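Open Day at Damgaard: The Bowl, the Bottle and the Big Red Button 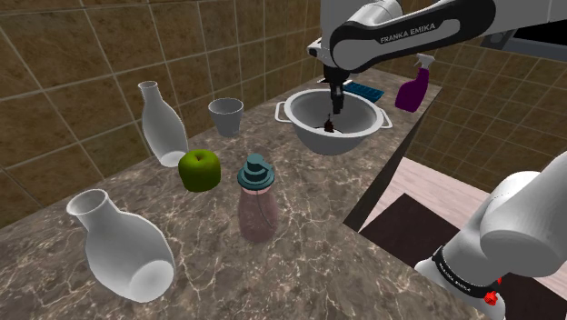 I went to the Damgaard open day because the flyer promised coffee and "a frank look at failure," and I have spent enough years at trade events to know that the second item is much rarer than the first. The coffee ran out before the first talk. The failure was plentiful.

Damgaard has the upper floor of an old seed warehouse on the edge of Florton, a 40 minute bus ride from the station if the driver remembers the stop. Mine didn't. By the time I had walked back along the bypass, the welcome speech was over and everybody had been handed a lanyard in one of two colors. Green meant you could enter the arm room. I got gray, then complained, then got green.

Most of what they do here is kitchen work. An arm is asked to pick something up off a counter, or put something in a bowl, and it does this in simulation many thousands of times before anyone lets it near real crockery. The counter on the screen is a stone-look affair with cream veins, crowded with vases, a soap dispenser, a spray bottle and an apple, and the arm has to work over a big two-handled bowl without bothering the rest. There are people who rent apartments with worse kitchens.

The session I had come for was called "What Happened in October." It was held in a room with 36 chairs and a projector that wanted to install an update.

What happened in October was this. The team had a policy (their word for the thing that decides where the arm goes next) that emptied and filled bowls in simulation with a success rate they were proud enough of to print on a mug. They moved it to the real arm, which stands in a room they call Wilham, after the seed company. It did well all morning. After lunch it reached down into a ceramic bowl, closed its fingers on the rim instead of the item inside, and carried on as though all were well. It lifted the bowl, swung it over the counter at a good speed, and let go where the item was supposed to be let go.

The bowl went one way and a bottle of dish soap went the other. The operator hit the emergency stop, and the arm stopped. So far, a broken bowl and a slippery floor. The part they wanted to talk about came next, and I give them credit for putting it on a slide.

The operator stepped over the barrier to mop up. A colleague at the desk saw a stopped arm and a red light, concluded that the run had crashed as runs do, and reset it. The reset brought the arm back to its home position, by the shortest path, through the place where the operator's head had been 2 seconds earlier. He had bent down for a piece of bowl.

There was a silence in the room at that point. Then the projector installed its update.

When it came back we got the causes, of which there were plenty. In the simulator, the fingers and the bowl rim had been given so little friction that a bad grasp simply slid off and was scored as a miss. The policy had learned that clipping the rim cost almost nothing. Real glazed ceramic with a bit of rubber on it turned out to be more loyal. The arm's own force limits had been set high during an earlier job with heavier pans and left there. And the stop button could be released at the post and the arm reset from the desk, with a pillar between the two.

The fixes were less exciting to look at, so they had saved them for the end, when people were putting on their coats. The rim friction is now varied from run to run, and touching the rim ends the attempt. Force limits go back to low at every startup and have to be raised on purpose. There is a gate with a switch on it, made by a firm called Karmont, and the arm won't move while the gate is open. Whoever goes in takes a key out of the control box and puts it in a pocket. The whole key arrangement cost less than 300 dollars, and the speaker said this in the tone of someone who has had to say it to management more than once.

In the questions, a man near the front asked whether the arm could be made clever enough not to need a gate. The answer was no. He asked it again later, in other words, and it was still no.

Afterward the green lanyards were taken through to Wilham to see the real thing. The gate is yellow and squeaks. Our guide opened it to show us that the arm would stay put, and it did, and then she couldn't get it started again for a quarter of an hour. The key was in her other jacket.

If you go next year, sit on the left side of the bus and press the bell as soon as you see the water tower. Bring your own coffee.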